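Bin-Picking Practice Group, minutes, April 12, 2024

Present: Drumiris, Stitis, Skelline. Apologies from Chrysikopoulos.

1. Draft rule on reporting success rates. Stitis wants a single figure per site. Drumiris asked what a single figure would tell anyone. The 2597 good picks out of 3095 in its own log include easy repeats, and the draft is silent on whether a second try counts. Left open.

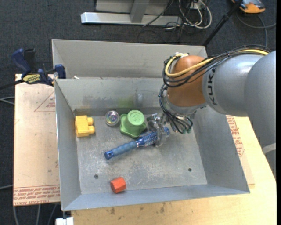
2. Mixed items. The draft calls for "a fair range of household objects." Skelline doubted that two sites would read this the same way. Agreed to strike "fair" and ask for a written item list. Drumiris not convinced a list will be kept up.

3. Cables and clamps. Checks every 400 picks proposed. No one could say where the number came from. Stitis to find out.

4. Stop button test. Passed as written, with Skelline noting that the last 5 sign-off sheets looked copied.

Next meeting in October. Chrysikopoulos to send comments on item 1 before then.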